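Plalau Household Tasks Project
Student Project Report, Grengate Workshop
April 23, 2018

1. Purpose

The project examined the hanging of socks on a small clip hanger, a task found in most homes and seldom studied in detail. The setup consists of a light wooden frame, a wooden tabletop and a cream plastic hanger suspended from the top bar.
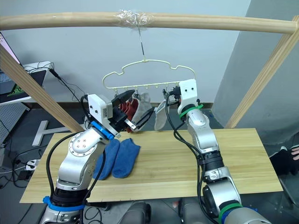
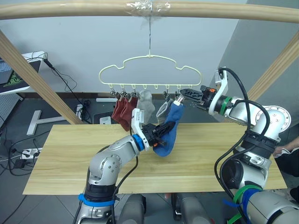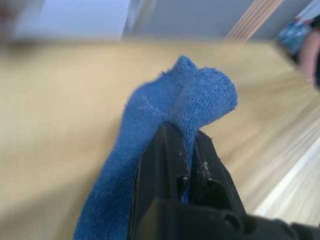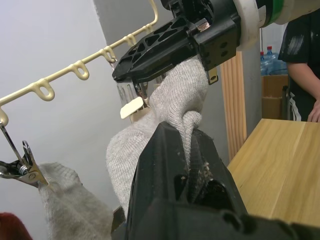 Figure 2. Socks during the hanging task.

2. Observations

Knit socks fold over at the toe when gripped near that end, and the thicker terry knit is slow to lie flat. Pairs were easier to match when both socks were placed side by side on the board before hanging. Lint from the fabric collected wherever the socks were held.

The hanger is light and turns on its hook. Clips near the ends proved harder to load than those in the middle.

3. Recommendations

The group recommends a second point of support for the hanger and a fixed order of hanging by color. The Cusden hanger, a heavier model, will be tested in June. The full task log is 2 pages long and is held in the Beaulieu reading room.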